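Teaching the microwave door by remote control, part 3

Last time we got the arm talking to the Gelten controller. Now for the fun bit – driving it yourself and recording demos! I'm doing all of this in the Nusurton kitchen sim, so if you bump something you just hit reset and carry on.

Start each run from the home pose and wait for the recorder light to turn green. Then bring the gripper over to the door slowly. My first batch was way too fast and I threw nearly all of it out (132 runs, ouch). Keep your thumb light on the stick and try to make one smooth move toward the handle, with no stops to think about it on the way. 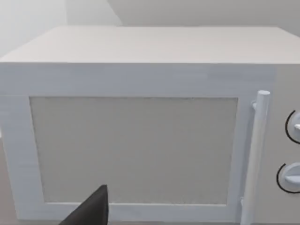
Wrist view on the approach, with the handle still well off to the right of the finger.

From a spot like this I slide right first and only then go in toward the handle. The door handle is a tall upright rod, so you have plenty of height to work with. I aim for somewhere near the middle, get a finger behind it, and pull back in an arc. If you pull straight back you'll fight the hinge, and the policy will happily learn to fight it too.

Leave the two knobs alone for now, they get their own task later.

Save the run, reset, go again. I kept 51 good ones and trained for 2,000 steps before checking anything. Change your starting pose a little each time, even when it feels fussy. Settings for the training script are in part 4.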